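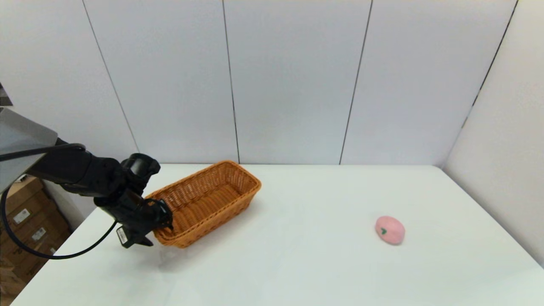

The left arm at the rim of a basket in the Plostthorpe training room, with the toy peach to its right.

Magazine > Work > Features

The new hire at table four

When I-hsuan Tsang started at Jiveo, a gift basket company in Plostthorpe, she packed 41 baskets on her first day and went home with sore wrists. She now runs the training room, where two robot arms are being taught the same job.

The arms belong to a system the company calls Nevik. It was set up behind the packing hall, in a small room with white paneled walls and a white table. Jiveo plans to move it to the packing line after the holiday rush.

Tsang's day used to be measured in baskets. Today it is measured in attempts. She sets out a basket and a toy peach, starts a run, watches it, and types a note on how it went. Then she moves the basket a little and starts again. She logged 479 runs in her first month.

"My mother asked me if I play with toys all day," Tsang said. "I told her yes, and I fill out forms."

The peach is a stand-in. Real fruit bruises, and the company did not want to throw away a crate a day while the arms learned how hard to squeeze. Wicker brings its own trouble. The baskets are light and slide easily, and a gripper that comes down a little off will push one across the table.

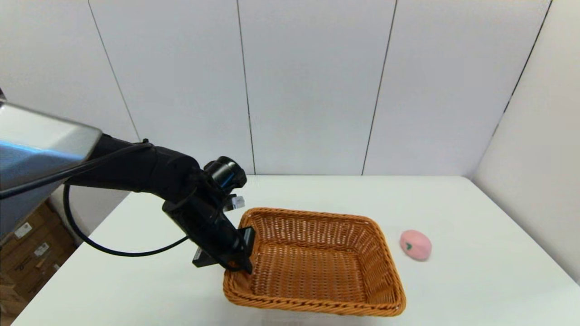 What the packers say

Jiveo has 37 packers on its regular payroll. Management told them in writing that no one would be let go because of Nevik before the end of next year. Not all of them find that comforting.

"A year is a year," said Miroslava Sydorenko, who has packed fruit there since the company rented half its present building. "I would like to know about the year after that."

Her own hours have changed already. She spends two afternoons a week in the training room, showing Tsang how she fills a basket: heavy fruit at the ends, soft fruit last, labels up. Much of it had never been written down. Sydorenko asked to be paid at the trainer's rate for those afternoons, and after some back and forth the company agreed.

Cheuk-hei Tseng, the floor manager, says the first job for the arms will be plain single-fruit baskets, which most packers dislike. In December the hall ships as many as 825 of them a day. Mixed baskets, ribbon and cards will stay with people.

Yu-ting Kwok, who ties ribbon, has watched a few runs through the door on her break. She thought it would be faster. "It's careful," she said. "It's like watching someone on their first day."

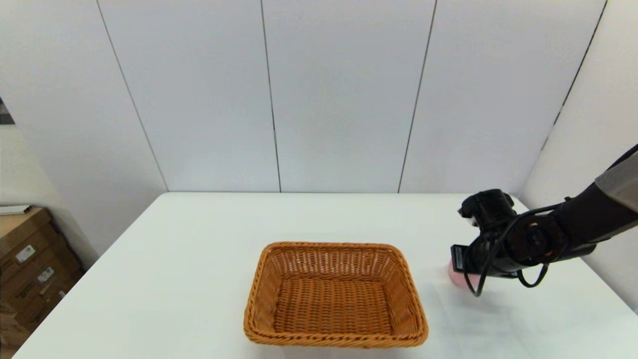

The right hand holds the toy peach low on the table beside an empty basket.

Related stories
Night shift at the Pascual bakery
Who gets trained when the machines come in
Chi-keung Yip on 20 years of forklift repair

Contact us | Subscribe | Copyright 2019 | Back to top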